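Station check before recording, glassware task set
Site: Valness, bay 4
Checked by: Zdeňka Charvát
Shift start, Saturday

1. Emergency stop, both arms. PASS
Pressed and released once per arm. Arms held position.

2. Mounting plates and base bolts. PASS
No movement by hand.

3. Cable routing. PASS WITH COMMENT
Slack above the arm on the tray's right needs another tie. Check again at full reach.

4. Glassware condition. PASS
Tubes and beakers checked for chips under the lamp. One tube withdrawn.

5. Gripper force limit. PASS
Set to the Fluteck glass profile. Do not raise it to rescue a slipping grasp; end the episode and label it failed.

6. Tabletop. COMMENT
Small specks and one stain. Wipe before the first episode.

7. Wrist and fixed views. PASS
Tubes, rack and tray must all be covered between the views.
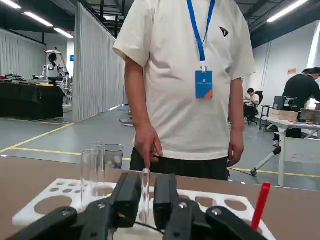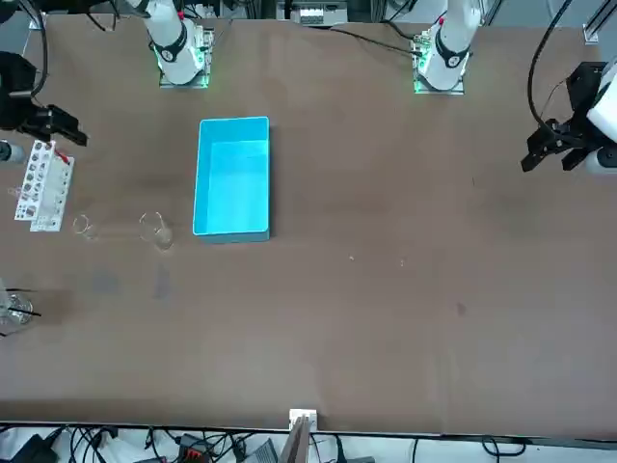 8. Hands clear of grippers during motion. COMMENT
Pointing out a target tube is allowed only with the arm paused. Operators were reminded.

9. Episode log. FAIL
Clirkura shows 305 episodes stored, the paper sheet 234. Recording stays on hold until Michalík has matched the two. Target for the set remains 400.

10. Start positions. OPEN
Too many episodes begin with the rack in the same place. Shift it between episodes and write the new position on the sheet.

Items 3 and 6 to be closed by the shift lead.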